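FOR IMMEDIATE RELEASE

Somano opens orders for Cillilo store picking service, November installs first

Basket-carrying robot works the aisle with shoppers in it. Retailers pay monthly, no hardware purchase.

Somano today opened orders for Cillilo, a robot picking service for small grocery and convenience stores. The robot takes an ordinary shopping basket, walks the order down the aisle, takes the goods off the shelf and brings the basket back to the counter for pickup. No rails in the floor, no special shelving, no back-room cage. Stores keep the baskets they have.

Cillilo is sold as a service. The store pays by the month, Somano owns the machine, and Somano fixes it. Contract length is 2 years with an exit at the half way point. Price depends on store size and opening hours and is quoted per site.

"We got asked for this by people running one shop, maybe two," said Terence Kettle, head of product at Somano. "They have online orders coming in all day and one person on the till. That person leaves the till to go pick. Line builds up. So we started with the basket and worked outward from there."

What the service includes

Every Cillilo contract covers the robot itself, a charging dock, the order software, site setup and staff training. Also spare covers and finger pads, swapped at each service visit. Shipping both ways is in the price.

The robot has two arms with jointed fingers. One hand holds the basket by its handle, the other picks. Earlier builds had a fixed tray on the front of the body and stores didn't like it, too wide for the aisle and customers kept putting things on it. The tray is gone. Fingers and a plain basket handle do the same job, and when the basket is full a clerk can just lift it off and hand over an empty one.

Cillilo handles boxes, cartons, cans, bags of chips and most wrapped goods. It does not yet handle loose produce, eggs, or anything from a freezer with a heavy door. Glass bottles are supported but run at a slower arm speed, and the store can turn them off in the settings.

Setup takes two visits. On the first, a Somano technician walks the store and maps the shelves, which takes an evening after closing for most sites. On the second the robot arrives and runs practice orders until the shelf positions check out. Staff training is done the same day. It runs 2 hours and no prior experience is needed.

Software and integration

Orders come in through Fitel, the order-handling package Somano ships with every unit. Fitel reads orders from the store's existing web shop or takes them by hand on a tablet at the counter. Stores already using their own stock system can connect it, the technician does that on the first visit.

Fitel holds a shelf plan of up to 2,000 product positions per store. When a product moves, staff scan the new spot with the tablet and the plan updates. If the robot reaches a position and finds the wrong item or nothing there, it skips the line, flags it and carries on with the rest of the order. A clerk gets the flag on the tablet. The clerk picks that one item by hand or marks it out of stock.

New in this release is a restocking mode. Same robot, same basket, other direction. A clerk fills the basket at the back, the robot carries it to the shelf and puts the goods away by position. It is slower than picking and Somano recomends running it in quiet hours, say after 9 at night. Restocking is included at no extra charge for all customers who sign before the end of November.

Safety in open hours

Cillilo is built to run with customers present. It stops when a person steps into its path and waits. Arm speed drops when anyone is close by. There is a stop button on the body and another on the tablet, and either one freezes the arms where they are, with the hand staying closed so the basket doesn't drop.

Stores that prefer to can limit it to closed hours only. The monthly price is lower on that plan.

First site

The first full-time installation is at Pearce, a neighborhood store that runs a pickup counter alongside its regular trade. The robot there covers the packaged goods shelves, seven days a week. The store set the order window itself, mid-morning through evening, and handles produce and frozen by hand.
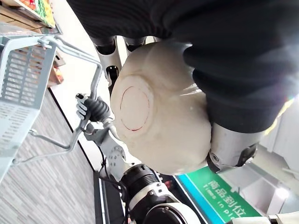

Kettle said the months at Pearce changed more of the product than any lab test had. "The handle was the big one. A metal handle swings. You turn at the end of the aisle and the basket keeps going. We rewrote how the arm moves through a turn, and then we rewrote it again. The staff told us when it was right, they stopped watching it."

Other changes out of the first site: a quieter walk, a shorter pause before each pick, bigger type on the tablet. The flag message for a missing item used to be a code number. Now it says the name of the product and the shelf.

Service and support

Support is by phone during store hours, in the price. If a fault can't be cleared by phone a technician comes out. If the technician can't clear it on site, the unit gets swapped and Somano takes the faulty one away. Fees are paused for any day the robot is down for more than 7 hours.

Service visits are every two months. Joint check, new finger pads, cover wash, software update. Updates are never pushed during open hours.

Stores can add a second robot to the same contract. Both work off the one shelf plan and Fitel splits the orders between them. Somano suggests a single unit for stores with one entrance and a short aisle layout, and will say so at the site walk if a second one isnt worth the money.

Availability

Orders are open now. First installs begin in November, in the order contracts are signed. Stores need level floors in the picking area, a normal wall outlet for the dock and wireless coverage across the aisles. Thin carpet and hard floor are both fine. Deep pile is not supported, nor are steps.

A site walk can be booked before signing and carries no obligation. Demo visits are also being held at the Somano office, mornings only, by appointment. Bring your own basket if it's an unusual shape and the team will test the handle with you there.

"If it doesn't suit the shop we'd rather find out on the walk," Kettle said. "Some aisles are too tight. Some places the orders come all at once at five o'clock and one robot won't clear that. We'll tell you."

About Somano

Somano develops and operates service robots for small retail. Its products include the Cillilo picking service and the Fitel order package. The company sells direct and does not use resellers.

Press contact

Terence Kettle, head of product, Somano. Interviews by phone or at the office. Spec sheet and price guide for retailers on request.

ENDS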